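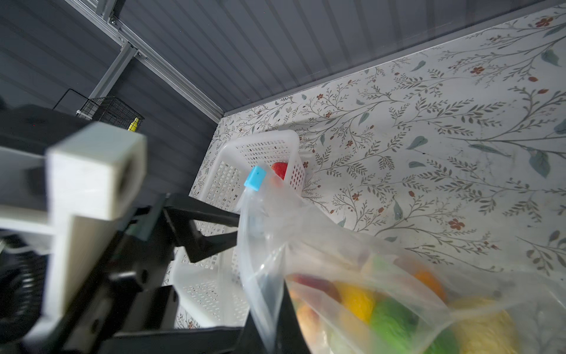 4 min read

May 24, 2021
By Jasmina Delić

Most produce loss in a home kitchen happens between the shopping bag and the first meal. The fruit and vegetables arrive in good order, the bag goes on the counter or straight into the refrigerator, and the contents stay in it until someone needs an onion. By then the items at the bottom have carried the weight of the rest for several days.

Dragica Ristić has spent nine years on the packaging side of the produce trade and now advises small grocers on storage. Her position on the clear plastic bag is narrow. It is a good carrying container and a poor keeping container, and the two jobs should be separated on the day of purchase.

The first problem is moisture. Cut from the plant, produce continues to respire, giving off water vapor and heat. In a closed film bag the vapor condenses on the inside surface and runs down to the lowest point, where the produce also sits. Mold and soft rot need free water on the skin to get started. A bag with a tab or clip on its neck holds humidity well, and for loose leaves over a day or two that can be useful. For a mixed load it is a disadvantage.

The second problem is the mixture itself. Yellow, orange, green and brown items sharing one bag may look like a sensible week of eating, but they seldom want the same conditions. Ripe apples and bananas release ethylene, and leafy greens, broccoli and cucumbers yellow or soften when exposed to it. Potatoes do best in the dark, cool but not refrigerated. Citrus is tolerant and can go nearly anywhere. Tomatoes keep their flavor better at room temperature until fully ripe.

Ristić recommends emptying the bag completely and sorting by storage temperature first, then by ethylene. Anything bruised or split comes out at this stage and goes into a bowl for use that evening. Nothing is washed unless it will be eaten the same day.

The sorted items then need containers, and the plastic basket with perforated sides remains the cheapest adequate choice. Small rectangular slots let vapor out and let cooler air in at the level of the produce, and the walls take the load if a second basket is set on the rim. White plastic has a practical advantage over darker colors in that juice and early mold show against it.

We compared three baskets over a period of weeks, all of them slotted. The Hulska has the smoothest interior and did not mark ripe pears. The Cimon is stiffer and stacks better, but the slot edges are sharp enough to nick a peach, and a folded cloth was needed in the base. The Kos is shallow, suited to a single layer of tomatoes or stone fruit, and takes up a good deal of shelf for what it holds. All three fit a standard refrigerator shelf with the door closed.

Depth matters more than capacity. Zachary Nguyen, who manages the produce section of a neighborhood store, keeps soft fruit to two layers and hard fruit to four, and applies the same limits at home. His store marks down 30 to 50 pounds of bruised stock in a typical week in August, most of it from the bottom of deep bins.

Cleaning is simple but should be regular. Slots collect soil and onion skin at the corners, and a wipe does not reach them. A stiff dish brush, warm water and detergent are sufficient. The basket should drain upside down and be fully dry before it is loaded again, as a damp basket restores the condition the bag was emptied to avoid.

The bag can be kept. Turned inside out, dried and folded, it will do for the next trip, or for herbs with the neck left open. Gitau Massawe, a caterer who buys for 43 covers at a time, reuses his until the seams fail and writes the month on each in marker.

Onions should have a basket of their own, placed well away from the potatoes.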